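Hernmont local history board > Old places and street names

Where does the name Mulligan Landing come from?

bap_royer
Hello everybody. I moved to Hernmont in September and I try to learn the history of the neighborhood where I live now. On the bus map it is called Mulligan Landing, but there is no river and no lake. The nearest water is the Nunine creek, and a child can jump over it. So what was landing there? I asked at the library and they gave me a folder with 20 pages, mostly church notices. If somebody has a better source, I will be thankful.
Baptiste Royer

marlene_h
Welcome Baptiste! The creek was much wider before they put half of it in a pipe. My grandmother talked of flat boats bringing apples and barrels down from the orchards, and a man called Mulligan owned the shed where they unloaded. The shed stood where the tire shop is now.

TrevorHaw
I have to disagree with my own wife in public, sorry. The flat boats were at the lower mill, two miles south. Mulligan was a surveyor and "landing" was the name for a place where logs were piled before the wagons took them. My uncle worked in timber all his life and used the word like this.

marlene_h
Your uncle was from the other side of the county, Trevor.

bap_royer
Thank you both. I did not know this second meaning of "landing". In my dictionary it is there, but very far down. Is there a paper which says Mulligan was a surveyor?

carterfortin
There is a plat book in the county office, page 283. It shows "Mulligan's Ldg." next to a small square on the east bank. No profession is given for him. The square could be a shed or a house, the legend is missing.

The orchard part of Marlene's story I believe. The old apple trees behind the school are in straight rows, 8 of them still give fruit. I can't say the variety, they are small and quite sour.

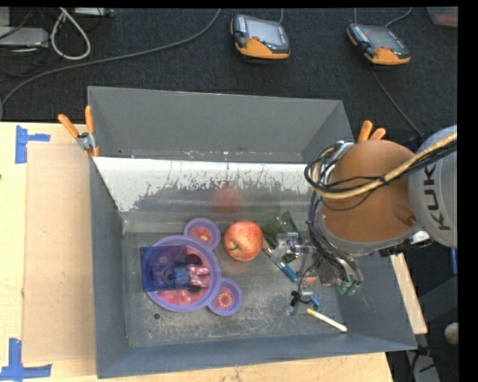 Apple and a plate in the metal bin

TrevorHaw
Apple trees don't prove boats. Everybody had apple trees.

h_despres
I come into this discussion a little slowly, excuse me, I wanted to check my notes first. I am also not born here, and I wrote a small text on the street names for the newcomers' group, so I had to read many things. Two remarks.

First, the creek. The pipe was built when the Fulteck works bought the field on the east side. In the sale paper the creek is described as "200 feet at the widest in spring". I think this is the flooded meadow and not the real creek, but with such water a flat boat can pass for some weeks of the year.

Second, the logs. I found the word "landing" for logs in two letters, both written in winter. So it is possible that the same place was used in both ways, according to the season. I don't have a proof, please don't put it on a sign.
Harpreet Després

carterfortin
Do you have the date of that sale paper? The plat book has the creek as a single thin line, and normally they drew both banks if it was wide.

h_despres
The date is on the first sheet and I copied only the second one. My mistake. I will go again when the reading room opens at 10 in the morning.

marlene_h
So there were boats.

TrevorHaw
For some weeks. In a meadow.

bap_royer
Harpreet, is it possible to read your text on the street names? I would like to know also why my street is called Cooper Row, if it was for a family or for the barrels.

h_despres
Yes, I will send it to you by private message. For Cooper Row I wrote "barrels", but Carter has told me before that it was a family, so you should ask him too.

carterfortin
It was a family. They are in the church notices, look in your library folder near the end.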